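Product Review: Grukholm Hanging Wire Organizers

September
By the Cavley Household Review Desk

Print this article | E-mail this article

The Grukholm range of hanging wire organizers is sold for closets, laundry rooms and small work areas where floor space is limited. The Review Desk obtained the two most widely stocked pieces, a hanging shelf unit with four tiers and a long wall basket divided into compartments, and kept both in regular use for 12 weeks. This review covers assembly, capacity, stability and cleaning. Both pieces were bought at the regular retail price of $31 each.

Assembly

The shelf unit is shipped flat with its tiers folded against the frame. One person can open it and hang it in a few minutes, and no tools are needed. The printed instructions are limited to a single sheet of drawings, which are clear enough for the shelf unit but less so for the basket. In particular, the drawing of the wall hardware does not show which side of the bracket faces outward. Two of our reviewers installed it backward on the first attempt.

The basket must be fixed to a wall or panel, and the supplied screws are suitable only for solid material. Buyers with hollow walls should purchase anchors separately. Nalent, the distributor, lists these on its accessories page, although any hardware store will carry an equivalent.

Capacity

The open tiers of the shelf unit are best suited to folded items, small boxes and bagged goods. We used it to hold hand towels, spare pillowcases and packets of craft supplies. The tiers are fixed in place and cannot be raised or lowered, so that anything tall must be laid on its side. A future version with one adjustable tier would be welcome.

The basket is narrow, and its usefulness depends on what is put into it. Rolled socks, tape, brushes and small zip-top bags fit well. Thick items do not. The compartments keep small goods from sliding to one end, which was a frequent complaint with the Sani basket we reviewed previously. The dividers on the Grukholm model cannot be removed.
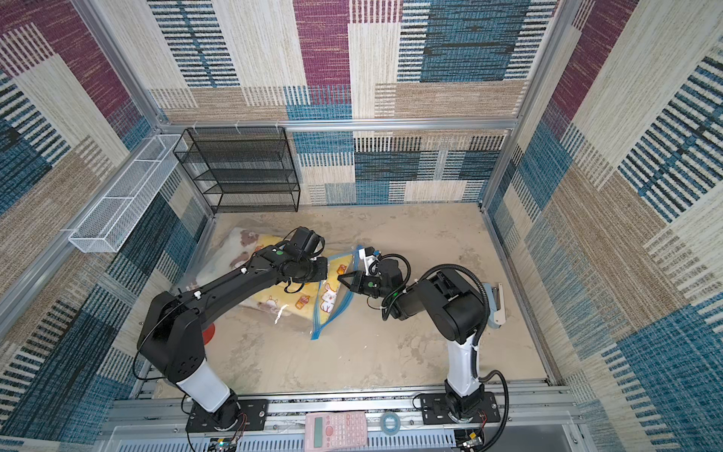
Black wire-mesh shelf unit hanging in the back corner, with the long white wire basket on the left wall.

Appearance

Both pieces are plain in design. The shelf unit reviewed was black and the basket white, and the thin wire does not draw attention away from the wall behind it. Against a patterned fabric with blocks of maroon, cream and blue, the black frame remained easy to see - a practical point for those who prefer to find a shelf at a glance. Households wishing to match the two pieces should confirm colors before ordering, as not every store carries both finishes.

Stability

Hung from a horizontal rail, the shelf unit stayed level under an even load. It did swing when items were pulled quickly from the lowest tier. Placing the heaviest goods at the bottom reduced this movement considerably, and setting the unit into a corner reduced it further. The manufacturer does not supply a lower tie or strap. We consider this an omission, particularly for homes with young children.

The basket showed no movement once it had been correctly installed. After 3 weeks one screw required tightening, and no further adjustment was needed during the review period.

Cleaning

Dust collects where the wires cross and is most easily removed with a soft brush. A damp cloth is adequate for the outer frame. We observed no rust on either piece, though neither was kept in a bathroom or other humid room. Small loose objects such as buttons and beads should be placed in a closed bag before storage, as they will fall through the mesh.

Rating and Recommendation

The Review Desk rates the hanging shelf unit 3 out of 5 and the divided basket 4 out of 5. The basket is recommended for general household use. The shelf unit is recommended for light goods, with the reservation noted above regarding movement - buyers who expect to load and unload it many times a day may be better served by a model fixed at top and bottom.

Both products carry a 2-year limited warranty. Proof of purchase is required, and claims are handled through the store where the item was bought.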